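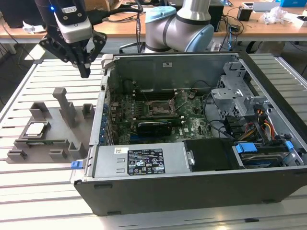

切手と硬貨を出していて、大使がいて、それを誰かが大使と呼んでいるなら、もう国でいいじゃないか、というのがミルヤム・トゥルマーの言い分である。前回の記事に付いたコメントで、全文はもっと長い。トルルテデルの「名誉市民証」をけなした私に腹を立てたらしい。

言いたいことはわかる。わかるが、賛成はしない。

前回読んでいない人のために書いておくと、トルルテデル(Trultedell)というのは川の中州ひとつを領土と称している自称国家で、人口は公式サイトによれば57人。うち現地に住んでいる人が何人いるのかはどこにも書いていない。問い合わせのメールを出したら、「国民とは居住者のことではなく、志を同じくする者のことです」という返事が来た。きれいな文章だと思う。質問の答えにはなっていない。

11月に現地へ行ってきた。対岸の町からバスを降りて16分歩くと渡し場があり、そこで「入国税」として7ユーロを払う。領収書をくださいと言ったら、国璽らしきものを押した紙が出てきた。渡し船の会社名が裏に小さく印刷してあって、あとで調べると対岸の町に登記された普通の会社だった。税金なのか船賃なのか、受付の人に聞いても「両方です」としか言わない。

中州そのものは悪いところではない。柳が生えていて、古い税関小屋というのがあって(税関だったという根拠は看板だけ)、ベンチに座っているとけっこう落ち着く。売店の豆のスープもおいしかった。国としてどうかという話を別にすれば、半日過ごす場所としてすすめてもいい。

で、切手である。トゥルマーさんが論拠の筆頭に挙げている切手だが、売店で買って絵葉書に貼り、島の郵便箱に入れてみた。自宅には届いた。ただし隣に本物の切手がもう一枚貼ってあった。要するに対岸の郵便局まで誰かが持っていき、正規の料金を払って出しているわけで、トルルテデルの切手は郵便に関してはシールと同じ働きしかしていない。それが悪いとは言わない。シールとして売ってくれれば私も気持ちよく買う。

大使のほうはもっと怪しい。サイトの一覧に名前のあるボグミウ・シコラという人にメールを書いたら、すぐに丁寧な返事をくれた。数年前に寄付をしたら任命状が送られてきて、それきり仕事を頼まれたことは一度もないそうだ。本人は面白がっていて、任命状は台所に飾っているという。こういう人がいるのは嫌いではない。

嫌なのは、この手の場所を紹介する旅行記事がそろって同じ書き方をすることだ。「世界でいちばん小さな国かもしれない」と書き出して、君主と握手して、切手を買って帰ってくる。誰が承認しているのか、ごみは誰が集めているのか、救急車はどこから来るのかは書かない。私が聞いたかぎり、ごみも救急車も対岸の町である。町の住民の税金で支えられている独立というのは、いったい何からの独立なのだろう。

本物の小国を見てきた人ほど、ここは気になると思う。リヒテンシュタインでもサンマリノでも、隣の国に頼っている部分はたくさんある。でもそれは条約や取り決めになっていて、読もうと思えば読める。トルルテデルで「協定書はありますか」と尋ねたら、「友情に基づいています」と言われた。

公式サイトには年間の来訪者が約3000人とある。これも検証のしようがない。私が行った日、船には私のほかに犬を連れた夫婦しかいなかったが、季節はずれの平日だったから、これをもって嘘だと決めつけるのはさすがに不公平だろう。夏は混むのかもしれない。渡し船の会社に乗客数を問い合わせているので、返事が来たら追記する。

トゥルマーさんへ。ご自分の市民証を大切にされているのはよく伝わりましたし、それを馬鹿にする気はありません。ただ、あれを身分証明書として使えるかのように書いてある購入ページの文面は、やはり直すべきだと思います。空港で出してみた人がいたら、どうなったか教えてください。

追記(12月5日):購入ページから「渡航書類」という語が消えていた。代わりに「記念渡航書類」になっている。値段は同じ。

印刷する | メールで送る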